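Schwarze T-Shirts falten ohne Bügelbrett, wohin damit?

Forum > Haushalt > Wäsche & Kleidung
1.686 mal angesehen

Yaneth Quispe
fragt im August

Hallo zusammen, kurze Frage, bin etwas in Eile. Habe hier einen Berg schwarze Sachen, alles Kurzarm, teils glatte Baumwolle, teils so gerippter Stoff. Falte immer auf dem Esstisch weil kein Platz für was anderes. Problem 1: Die gerippten rutschen mir beim Falten auseinander, Kanten nie gerade. Problem 2: Fusseln ohne Ende, sieht man auf Schwarz ja sofort. Problem 3: Wie lege ich die in den Korb, dass unten nicht alles zerknautscht? Der ist hoch und schmal, geflochten. Stapel kippt immer.

Achja und Schilder, innen an der Seite. Abschneiden oder dran lassen? Kratzen tierisch.

Bügeln will ich NICHT. Danke schonmal

Ulises Escobar
Antwort, 23 mal hilfreich

Hi Yaneth, mache das seit Jahren am Tisch, geht prima. Paar Sachen:

Tischdecke drauflassen. Auf der glatten Platte rutscht alles weg, auf Stoff bleibt es liegen. Kariert ist sogar gut, da hast du Linien zum Ausrichten. Saum an eine Karokante legen, Ärmel rein, fertig. Klingt blöd, aber seitdem sind meine Stapel gerade.

Gerippter Stoff: nicht ziehen!! Den meisten Ärger macht man sich selber, weil man an einer Ecke zerrt und die Rippen dann schräg laufen. Lieber an zwei Stellen gleichzeitig fassen, anheben, einmal locker ausschütteln, ablegen. Dann mit der flachen Hand von der Mitte nach außen. Erst danach falten. Wenn die Seitennaht sich verdreht hat (bei billigen Shirts oft) dann nach der Rippe richten und die Naht ignorieren. Sieht man angezogen eh nicht.

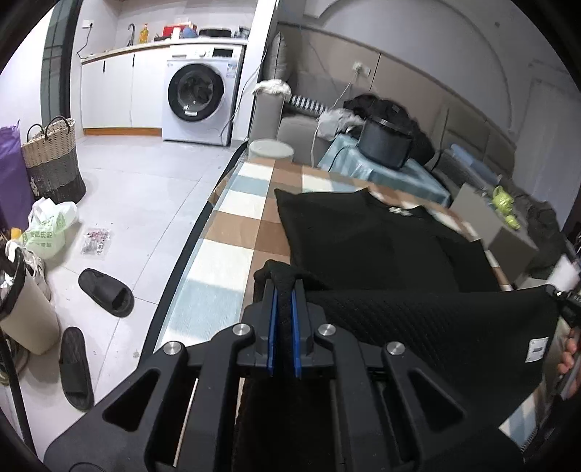
Reihenfolge bei mir: erst alle glatten Shirts, dann die dehnbaren Sachen. Glatte falte ich klassisch, Rückseite nach oben, Seiten zur Mitte, von unten zweimal hoch. Dehnbare nur längs halbieren und dann rollen, von der Halsseite her. Nicht zu fest, sonst gibts Wellen am Saum.

Korb: hoch und schmal heißt stellen, nicht stapeln. Rollen senkrecht rein, wie Flaschen. Unten ein altes Handtuch, geflochtene Körbe ziehen gern Fäden. Wenn noch Luft ist, gefaltete Shirts hochkant dazwischen klemmen. Da kippt dann nix mehr und du siehst auch was du hast.

Schilder: dranlassen bis du die Waschanleitung einmal gelesen hast. Am besten Handyfoto machen. Dann mit Nahttrenner raus, nicht mit der Schere, die Reststummel kratzen schlimmer als vorher das ganze Schild. Bei Seitennaht aufpassen, da ist das Schild oft mit eingenäht und du hast schnell ein Loch. Wenn du dir unsicher bist lieber ganz kurz über der Naht abschneiden und ein Stückchen Baumwollband drüber, paar Stiche reichen.

Alcides Llanos
Antwort, 9 mal hilfreich

zu den Fusseln: links rum waschen, keine Handtücher mit in die Maschine, Punkt. Trommel nicht vollstopfen. Ich wasche Schwarz bei 30 Grad und mit dem flüssigen von Skoryk, Pulver hat bei mir immer weiße Streifen gemacht. Andere gehen bestimmt auch.

Und vorher den Tisch abklopfen, bzw. die Decke. Wenn die Fusseln auf der Decke sitzen, kannst du waschen was du willst. Helle Felder in der Tischdecke = helle Fusseln auf dem Shirt, hab ewig gebraucht bis ich da drauf gekommen bin. Im Zweifel ein dunkles Laken drüberlegen. Bleibt auch liegen und fusselt weniger, wenn es schon oft gewaschen ist.

Fusselrolle nur am fertigen Stapel, spart Blätter. Meine von Treswood hat 80 Blatt, reicht ewig.

Mit dem Rollen bin ich übrigens nicht einverstanden, bei mir sehen gerollte Sachen nach einer Woche aus wie Ziehharmonika. Ich lege alles flach in die Schublade.

Jhosep Grajales
Antwort, 1 mal hilfreich

einfach aufhängen?? 50 Kleiderbügel gekauft, nie wieder gefaltet

Yaneth Quispe
Kommentar

@Ulises super, das mit den Karos probier ich heut abend gleich aus. Und Handtuch unten rein, klar. @Alcides Schublade hab ich leider keine frei, deshalb ja der Korb. Dunkles Laken müsste ich noch wo haben. @Jhosep kein Schrank mit Stange, sonst gern

Ulises Escobar
Kommentar

@Alcides dann rollst du zu fest. Oder die Sachen waren noch klamm. Über Nacht ausliegen lassen, dann rollen.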